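Badgate Sidewalk Operator's Kit, second edition

Reviewed by Kane Halliday

Badgate sells a kit for people who run small wheeled robots on public sidewalks. There is no robot in it. What you get is a ring binder, a pad of tear-off route sheets, a laminated card for the operator's pocket, a folding curb gauge, a slope gauge and a login for the online forms. The idea is that a crew with a robot and no written procedures can open the box and have a working set of rules by the end of the week.

I used the second edition through September with the crew at Postemia, a delivery outfit that runs its robots between a sorting room and a set of office buildings. Ilse Jacobs manages the crew and had written her own rules before this, 2 pages long, taped inside a cabinet door. The binder runs to 416 pages. That difference in size is a fair summary of the main complaint I have, so I'll get to it early.

The binder is too long for the people who need it most. The first third covers roles, definitions and record keeping, and the definitions are fussy. There are separate entries for "operator," "attendant," "remote attendant" and "responsible person," and on a small crew those are all the same person before lunch. Dušan Ivanov, who does most of the walking at Postemia, read as far as the second tab and then asked for the card. I don't blame him. A short version for crews of five or fewer would fix this, and Badgate says one is planned but gave no date.

Once you get to the route section, things pick up. This is the best part of the kit and the reason to buy it. The rule is that no stretch of sidewalk goes into service until someone has surveyed it in both directions, on foot, with a sheet filled in for each segment. A segment ends wherever something changes: the surface, the width, what is on either side. The sheet asks for the curb, the edge opposite the curb, the seams, loose material, doorways, and light and shade. Each line has a box for what you found and a box for what you want the robot to do there. 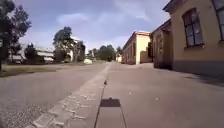
Photo: Kane Halliday / Postemia route survey

On a straight stretch between a road and a row of buildings, most people would write "wide, flat, no problems" and move on. The sheet won't let you. It wants the state of the curb, and an old stone curb with mortar broken out of it gets marked as an edge the robot should keep away from, even where the pavement next to it is smooth. It wants a note on the seams in the surface. It wants the building side treated as a place where people may step out, so any recess that could be a doorway is marked until you have checked it. And it wants the shadow along the foot of the walls written down, with the time of day, so that the next survey can be done at a different hour and the two compared.

The shadow line was the one that started an argument. Mirjam Dierckx, who handles the software side, thought it was wasted ink. Her view is that a robot that can't cope with a dark strip on the ground shouldn't be outdoors. The binder's answer is that the survey records conditions and leaves the judging to the test run, and after a couple of weeks I came around to that. It keeps the person with the clipboard from guessing at what the machine can handle. Mirjam still skips the box when she does a sheet herself.

The right-of-way rules are short and clear. People on foot go first, always. The robot keeps a steady line, slows before it reaches a recess, and stops if someone is approaching and there is any doubt. It never drops into the road to get around an obstruction. If the sidewalk is blocked, it waits and calls its attendant. The card has all of this on one side in large type. On the other side are the steps for a stopped robot, beginning with moving it to the building side if that can be done without blocking a door. The card survived a month in a jacket pocket, and everyone on the crew now carries one.

The tools are mixed. The curb gauge is good. It folds flat, the markings are easy to read, and the foot is wide enough to stand on rough stone without rocking. I would buy it by itself. The slope gauge is a plain bubble type and sticks a little at the low end, so you have to tap it. For surveying a gentle cross slope that is the end you use most, and we went back to the one Ilse already owned.

The online forms follow the paper sheets line for line, which makes copying them over simple and dull. There is no way to attach more than one photo per segment. That is a real gap. A long segment needs at least one view each way, and we ended up splitting segments that didn't need splitting just to get a second photo in. Export works. Search doesn't find anything you typed in the notes box.

I also tried the Meijer route log, which costs less and is only a form and a phone app. It is quicker to fill in and it takes as many photos as you like. It has nothing on right of way, nothing on what to do with a stopped robot, and no fields for the building side at all. If you already have written rules you trust, the Meijer log may be enough. Postemia's rules were silent on doorways, and the Badgate sheets are what showed us.

One more point on how the binder treats local law. It doesn't try to tell you what your city allows. There is a blank section at the back with headings for speed, weight, hours and permits, and you fill it in yourself. Veerle Verschueren, who does the permits for Postemia, liked this. She has seen Getetti's handbook, which prints limits for a list of cities, and two of the entries she checked were out of date.

What's in the box: binder, route sheet pad, five pocket cards, curb gauge, slope gauge, one-year login. Refill pads are sold separately, and the sheets may be photocopied for use by the crew that bought the kit.

Good: route sheets, pocket card, curb gauge.
Not so good: length of the binder, sticky slope gauge, one photo per segment.

Postemia has kept the kit. Ilse took the first tab out of the binder and put it on a shelf.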